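Estard Sorting Cell – Set-Up Guide
Section 2: Planning and Budgeting Before You Order

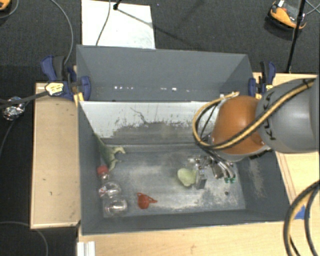 Figure 2-1. Arm and gripper working in a gray bin held by clamps on the left and right.

Read this section before you fill in the order form. It covers the arm, the gripper, the bin, the work surface, the hoses and cables, and the spare parts budget. Installation starts in Section 3. If your site has already received a quote, check it against the steps below and send corrections to Fandix before you sign.

2.1 What the base price includes

The base price covers the cell controller, the Estard software license for one cell, the bin locating plate and one day of remote set-up help. The following are priced separately:

- Robot arm
- Gripper and fingers
- Bins
- Clamps
- Hose and cable package
- Tables or frame
- Safety scanner or fencing
- Compressed air supply

You may supply your own arm. If you do, enter the model and controller version on line 4 of the order form. An arm bought used must have its service record attached. We do not quote for adapter plates until we have seen the flange drawing.

2.2 Choosing the arm

1. List the items you expect to sort. Include the awkward ones: leafy waste, crumpled bottles, small plastic parts. Do not list only the items you would like to receive.

2. Weigh the heaviest item. Add the weight of the gripper, fittings and hoses. Compare the total with the arm's rated payload at full reach, not with the figure on the front of the brochure.

3. Measure from the arm base to the far bottom corner of the bin. The gripper must get there with the wrist pointing down. Buyers most often get this measurement wrong by taking it to the bin rim.

4. Check the wrist housing against the bin width. The gripper may fit in a corner while the housing above it does not. If it fouls the wall, choose a longer gripper mount or a wider bin.

5. Write the result on the reach worksheet and keep a copy.

Note: A longer arm is not a safe default. It takes more floor space, needs a heavier base and may move you into a larger guarding package.

2.3 Gripper and fingers

1. Order the gripper with two sets of fingers. The second set costs less when bought with the first.

2. Decide between flat fingers and shaped fingers. Flat fingers handle a mixed stream reasonably well. Shaped fingers are worth paying for when most of your items are one type.

3. Ask for finger drawings with the quote. If your own shop can machine replacements, you will want them later.

4. Allow time for trials. Use real waste or produce, and use it in the state it will reach you. Clean, empty bottles from the break room are not a fair test.

CAUTION: Do not order custom fingers until the trials are finished. Custom parts cannot be returned.

2.4 Bins

Bins are a wear item. Fingers touch the floor and walls many times in a shift, and coatings scratch and flake. This affects your budget in two ways: bins have to be replaced, and a marked surface can give the camera more trouble than a plain one.

1. Order at least one spare bin for each cell. Order it at the same time so that both come from the same batch.

2. Choose a matte finish inside. Polished metal throws bright spots under overhead lights. If you must use bare metal, add a diffuser to the lighting line.

3. If you choose a coated bin, get the price of recoating as well as the price of a new one. At small quantities the two can be close.

4. Keep one worn bin after replacement. Use it for testing software updates, so that you see the cell under the conditions it really works in.

Note: For food waste, ask the supplier for the cleaning agents the coating will accept and attach the list to your purchase request.

2.5 Clamps and work surface

The bin must not shift when a finger presses against it. Two clamps, one at each end, are enough for trials on a table. For permanent use, order the bolted locating plate.

1. Measure the edge of the table where each clamp will go. Many clamps will not close over a deep table apron.

2. Keep the clamp handles out of the path of the wrist and hoses. Mark their positions on the layout drawing.

3. If you use wooden tables, fix them to each other and to the floor. A gap that opens between tables changes the bin position and you will have to calibrate again.

CAUTION: Clamps loosen with vibration. Check them at the start of each shift. Do not check them with the arm powered.

2.6 Hoses and cables

Budget for this properly. In first-time quotes it is the line most often left at zero.

1. Route the hoses with the arm in its most extended position, then in its most folded position. Order the length that suits both. A loop that is too short pulls on the fittings, and one that is too long catches on the bin rim.

2. Order hose ties, sleeves and a spare set of fittings with the package.

3. Plan a floor route for every cable. Allow for covers wherever a person will walk.

4. Keep tripods, stands and loose equipment outside the marked working area, and show that area on the drawing.

2.7 Sample budget worksheet

The entries below come from a trial cell planned by Rupert Wieser for the Clerkby site. All prices are in dollars and exclude tax and freight. The arm was already owned and is not listed.

Gripper, mount and two finger sets: 3197
Hose and cable package: 401
Spare bin, coated: 184
Clamps and tape for floor marking: 100

Your prices will differ. Use the worksheet for its layout and get current figures from Fandix. Enter labor on a separate sheet, including the hours your own staff will spend on trials. Clerkby left those out of the first version and had to go back for approval in February.

2.8 Lead times and order of purchase

1. Order the arm first. It has the longest lead time.

2. Order bins and table parts next. You can use them to check the layout with a cardboard stand-in for the arm.

3. Order the gripper after the reach worksheet is signed.

4. Order hoses last, when the layout is fixed.

Orders received by noon on Wednesday are entered the same week. Later orders go into the following week – this applies to changes as well as new orders.

2.9 Before you sign

- The reach worksheet is complete and signed.
- The quote shows a spare bin.
- The quote shows a hose and cable package.
- Guarding has been reviewed by your safety officer.
- Air pressure and flow at the cell have been measured under load.
- The door and elevator on the delivery route are wide enough for the arm crate.

Send questions about quotes to Zeeshan Mengal at Fandix. Sites using the Escobedo conveyor option should also read Appendix C, as the bin height is different and the reach worksheet in this section does not apply.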